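July, cell 2, drawer rig in the simulator

Fingers re-zeroed again before lunch. Third go since Tadeusz changed the gripper mount offset, and I'm not convinced the offset was ever the trouble. Plostemero's setup sheet says 163 mm flange to fingertip. I'd like to know who measured that and with what.

Ran 27 drawer approaches on the old file. Almost all came in on the hinge side of where I'd expect the tip to be. Swapped in the new file, same lean. So either both are wrong the same way or the cabinet pose is off. Left the arm parked by the open drawer, blue block on the table, and saved the state.
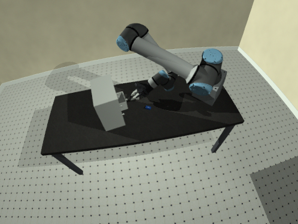
Zuzanna Kubiak reckons the cabinet pose is fine and I should be looking at the wrist zero, which got overwritten when we pulled in the Timach joint limits. Maybe. She also wants 1000 runs overnight before anyone touches a number. I don't see what 1000 runs of a bad zero will teach us.

To do: diff wrist zero against the June file. Don't re-zero the fingers again until that's done.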